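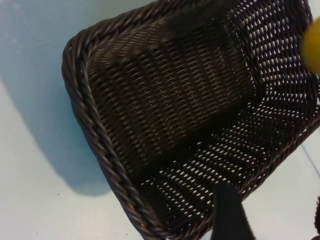 Page 81

# Dandix 800 pass-through evidence locker

The Dandix 800 is a steel locker for police stations, customs posts and other offices where officers must leave seized objects at any hour, also when the evidence room is closed. The officer puts the object in from the corridor side. The evidence clerk takes it out from the room side. Between these two moments the door on the corridor side stays locked, and it can be opened again only after the clerk has emptied the compartment and released it.

The locker is built by Tikkanen in the Tistska workshop and sold by Clament, who also does the installation and the yearly service. It replaces the earlier Dandix with the single large door. Spare parts for the earlier model are still available, please see the end of this page.

## How it is used

1. The officer chooses a free compartment of suitable size. Free compartments have the door slightly open.
2. The packed and labeled object is placed inside, together with the paper form if your office uses one.
3. The officer pushes the door until the latch closes. No key or code is necessary for this step.
4. A red mark appears in the small window beside the handle.
5. The clerk opens the rear door with the room key, removes the object and compares the label with the form.
6. The clerk turns the release knob inside the compartment. The front door opens by its spring and the mark changes to white.

If an officer has closed a door by mistake, only the clerk can open it. Many customers asked us for an emergency opening from the front and we have decided against it. An office which needs such access during the night should keep a second room key with the duty supervisor, in a sealed envelope, and write down each use.

## Compartments

The standard unit has six compartments in one column. From the top there are two small ones for phones, documents, jewelry and cash envelopes, then three medium ones for clothing and hand tools, and at the bottom one tall compartment. Long objects such as rifles and crowbars don't fit in the standard unit. For these please ask for the side column, which has the same height and is joined to the main unit with four bolts.

The shelves are welded and can't be moved. We know that some buyers prefer adjustable shelves, but a shelf which can be moved can also be lifted from the neighboring compartment, and small things can fall behind it.

Each compartment has a flat floor without holes. The edges are folded, so gloves and paper bags don't catch on them.

## Technical data

| | |
|---|---|
| Width | 800 mm |
| Height | 1,828 mm |
| Largest load, bottom compartment | 80 kg |
| Compartments | 6 |
| Body | Steel sheet, welded |
| Surface | Powder coated, light gray or dark blue |
| Latches | Mechanical |
| Electricity | Not required |
| Room keys supplied | 3 |

The depth is made to order, according to the thickness of your wall. Please measure the wall in at least two places, as old buildings often have walls which are thicker at the bottom - the larger value is the one we need.

## Wall opening and installation

The locker stands on the floor and goes through the wall between the corridor and the evidence room. The opening must be prepared by your own builder before we come. We send a drawing with the order confirmation, and we ask that the builder follows this drawing and doesn't use the outside dimensions from the table above. A frame is supplied for each side and covers the gap.

The floor must be level on both sides of the wall. Small differences can be corrected with the feet, which are reached from the evidence room side only. After the installation the feet are hidden behind a plate with screws.

Clament installs the unit in one working day. During this day the evidence room can't be closed in the normal way, so please plan for a person of your staff to be present. Our fitters don't touch stored objects and don't move existing shelves.

## Moist and refrigerated objects

The Dandix 800 isn't a drying cabinet. Clothing which is wet must be dried in a proper cabinet before it is packed, following the rules of your own laboratory. There is also no cooling. For blood and other samples which need a low temperature, we can deliver a rear door with a cable opening, so that a small refrigerator with its own lock can stand in the tall compartment. The refrigerator isn't part of our delivery.

## Cleaning and service

Wipe the inside with a soft cloth and a mild cleaner. Common disinfectants for hospital use don't harm the coating. Don't use steel wool or sanding sponges. Don't oil the latches. They are greased in the factory, and oil thins the grease and collects dust.

At the yearly service the fitter will

- check all latches and springs
- replace the rubber strips if they have become hard
- test that no front door can be opened while the mark is red
- leave a signed sheet for your records

The service is usually done in February. If this month isn't suitable, please tell us when you order.

## Keys

All rear doors of one unit open with the same room key. On request each compartment can have its own key, but then the clerk carries six keys for every unit, and in our experience offices go back to the single key after some time. Additional keys are sent only against a written order with the stamp of the office. If a key is lost, we recommend to change the cylinders, and a set of cylinders can be kept in reserve for this purpose.

## What is delivered

- Locker body with front and rear doors mounted
- Two cover frames
- Three room keys in a sealed bag
- Compartment numbers, self-adhesive
- Instruction sheet for the corridor side, laminated
- Manual for the clerk

## Accessories and spare parts

- Side column for long objects
- Rear door with cable opening
- Form holder, to be mounted on the wall beside the front doors
- Cylinder set, single key or separate keys
- Rubber strips, complete set
- Latch for the earlier single-door Dandix
- Hinge pair for the earlier single-door Dandix

When you order parts, please give the serial number. It is stamped on the inside of the tall compartment, on the left side near the rear door. On the earlier model it is on the back of the body.

Prices are given on request, as the depth of the wall and the distance for the transport change from one customer to the next. Send the wall measurement and the number of units to the Clament sales office, and write also if the evidence room is on the ground floor or higher.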